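Laundry and linen folders wanted, evening shifts, Bidton

Posted 17 Mar 2026

Valmont Home Help is looking for 2 people to fold, sort and put away in private homes on the Bidton side of town. Evenings mostly. Start as soon as you can, we are short handed and its busy.

The work. Bedrooms, mainly. Clothes and towels folded on the bed, blankets squared up, quilts smoothed out, pillows back where they go. You take each thing as it comes, big or small. No ironing. No washing either, that's the day team.

You will be working in people's own bedrooms so please be careful with their stuff. Good quilts get treated like good quilts. No shoes on the rugs, phone away, no opening drawers you weren't told about. If something has a loose thread or a frayed edge, leave it alone and put it on the mending list. Don't pull it!!
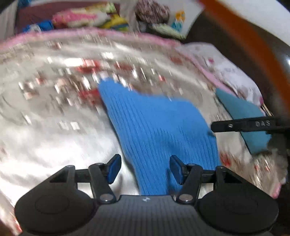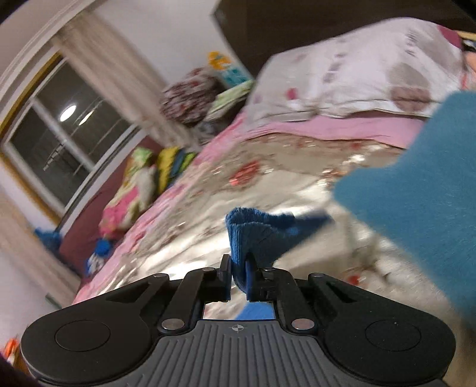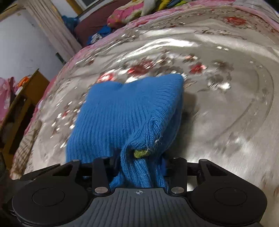 Shifts are 3 hours, usually one home per shift, sometimes a second if it's close by. Pay is 96 per shift, paid weekly, plus bus fare. Anyone still with us in December gets a 200 bonus on top. Same rate for the trial shift, we don't do unpaid trials.

What we need from you:
18 or over
Ok with evening hours, two or three nights a week
Can fold neat and keep going at a decent pace
Fine on your feet and bending over beds
One reference, work or otherwise

Nice to have but not a must: hotel or laundry experience, own car, can cover a Saturday. Drorura area people especially welcome, we have a few homes out that way and the bus is not great after dark.

Training is one evening at the Riviere Street office. We show you how we do towels (thirds, then half), knits (never hung, always flat) and blankets, then you go out with someone who knows the house. Bring comfortable clothes. Aprons are provided, please hand them back at the end of the week, we keep runnning out.

To apply: drop a note at the Riviere Street office or use the form on the Valmont site. Name, phone, which nights you can do, when you could start. A few lines is plenty, no cover letter needed. Put FOLDING at the top so it goes to the right pile. If you applied last December and didn't hear back, please try again, the old forms got mixed up in the move.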